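3.2 Study sites and household sample

Fieldwork was carried out in two settlements, Grallano and Stolomero, which share a water utility but differ in the age of their housing. Most homes in Grallano were built before the district main was laid and still have a private well or a roof tank. Stolomero was built later, on a single grid, and its homes have no other supply. We chose the pair so that households paying the same tariff could be compared under different storage conditions.

The utility's billing list held 1,238 active residential accounts at the start of the study. We removed accounts with no recorded use in the previous two quarters and accounts held by landlords for more than one unit. From what was left we drew 100 households in each settlement by simple random sampling. Where a household declined or could not be reached after three visits, the next account on the draw list was used. Replacement was more common in Stolomero, where many adults work shifts outside the district.

Interviews were held in the home with the person who usually paid the water bill. In 13 cases that person asked for a second adult to be present, and both sets of answers were kept, with the bill payer's used in the main analysis. The interview covered household size, storage, appliances, garden use, and what people did during supply interruptions. A shorter set of questions asked what respondents believed they paid per unit. We did not correct wrong answers during the visit, as we wanted to ask the same thing again in the second round.

3.3 Water diaries

Each household was asked to keep a diary for two weeks. The form was adapted from one used by Powell in the Navickas valley and had one page per day, divided into morning, afternoon, and evening. Respondents marked laundry, bathing, cooking, cleaning, and outdoor use. They were not asked to estimate volumes. In the pilot, people who were asked for liters tended to write the same figure every day, and the figures bore little relation to the meter.

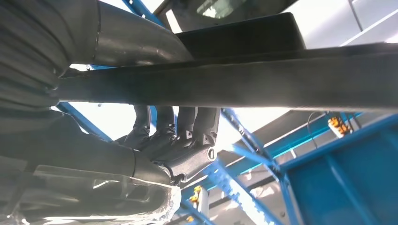
Figure 2

Diaries were collected at the end of the second week and checked against the meter reading for the same period. A diary was treated as complete if at least 12 of its 14 pages had an entry. Pages left blank were not filled in from memory at collection, though several respondents offered to do so. Outdoor use was the category most often missed. It was usually done by children or older relatives, who were not the ones keeping the diary.

Laundry entries were the most reliable. In both settlements washing was concentrated on Sunday, and the meter readings in the homes we visited twice a day show the same peak. Bathing was recorded less evenly. Some respondents marked each bath or shower and others marked the time of day once, however many people had washed. We therefore use bathing entries only to show when water was used and make no claim about how often.

3.4 Coding and limits

Open answers on interruptions were coded by two readers, Laitinen and a research assistant, working apart. The code list had four headings at first: storing ahead, borrowing, buying, and going without. A fifth, moving the task elsewhere, was added when it became clear that many Stolomero households took laundry to relatives in Grallano. Disagreements were settled by going back to the notes — no answer was dropped for being hard to code.

Two limits should be kept in mind. The sample leaves out tenants whose landlord holds the account, and these are likely to be among the poorer households in both places. The diaries also cover a dry period only. The utility's reservoir at Sirnodura was drawn down from June onward, and residents had been asked through local radio to cut back on garden use. Outdoor entries are probably lower than they would be in an ordinary year. We return to this point in Section 5, where the tariff results are set out by storage type.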